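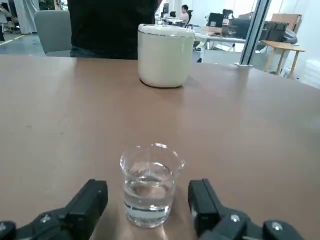

Figure 3. Spouted glass on the tan laminate table, water a little above halfway. White lidded container behind.

4.2 Spouted glasses and the half-full habit

The section on plates dealt with things people set down and leave. Glasses are different, they move. Most of the pouring in our homes happened at a table and most of it was small: water into rice, water onto a plant, a splash into a pan to loosen something. We asked each household to show us what they used. Some got out a proper measuring cup and then admitted it mostly lives in the back of a cabinet. What they reach for day to day is whatever has a lip on it.

The glass in Figure 3 is the type we coded as "small spouted" (SS in the tables). Straight sides with a slight flare, thick base, small spout at the rim. Clear all the way round, so the level can be read from any seat. That last point matters more than we expected going in. Participants using opaque cups leaned over to check the fill, or tipped the cup toward themselves, and both add time and the occassional spill. Participants with clear glass just looked across.

Fill level. We did not set one. Told people only "as much as you would normally carry to the table." In the Hinley kitchens the usual answer was a bit past half. Reasons given were mixed. Spilling was the main one. Also weight, also "that's one glass, I don't need more than one glass." A full small glass holds around 200 ml and few people wanted it full. Two participants in the Foltine group filled to the rim every time and poured very slowly, no spills from either. So the half-full habit is a habit, not a requirement of the shape.

Spout side. People turned the spout away from the hand before lifting, nearly always, without seeming to think about it. Left-handers did this too but took an extra turn of the glass if somebody else had put it down. Small effect. We report it in the appendix and make no claim for it here.

Table surface. Laminate was the most common top in the sample and it shaped the results more than the glass did. Smooth, easy to slide a glass along, and glossy enough under a ceiling light that a thin film of water is hard to tell from a reflection. Observers missed drips on laminate that they caught on unfinished wood. We went back over the surface with a dry paper towel after each session and weighed it (see 3.4), which fixed the undercount but not the problem of when the drip happened. Timing of drips on laminate should be read with caution.

Distance from the large container. In many homes a bigger lidded item stays out on the table, a cooker or a canister or similar, and small items get placed in relation to it. Glasses went in front, nearer the person. Tomos Gronow, who did the household visits, noted early on that the big item tends to sit toward the back and stay put while everything else gets shuffled forward of it. The later visits fit this. Hourani (the earlier table study) found the same with bread boxes and we see no reason to split the two cases.

What we did not test: hot liquids, stemmed glasses, anything over 28 cm tall. Children's cups were dropped in September after the first round, too much variation between homes and not enough sessions left to deal with it.

To sum up the section. Small clear glass, spout, a bit over half full, set forward of the large items. That was the commonest arrangment and it is the baseline for the pouring comparisons in 4.3.

Related items
Plates, bowls and where they get left (Section 4.1)
Pouring comparisons by vessel type (Section 4.3)
Stetard household notes, round 2
Drips and dry towels: a weighing method
Lidded containers on shared tables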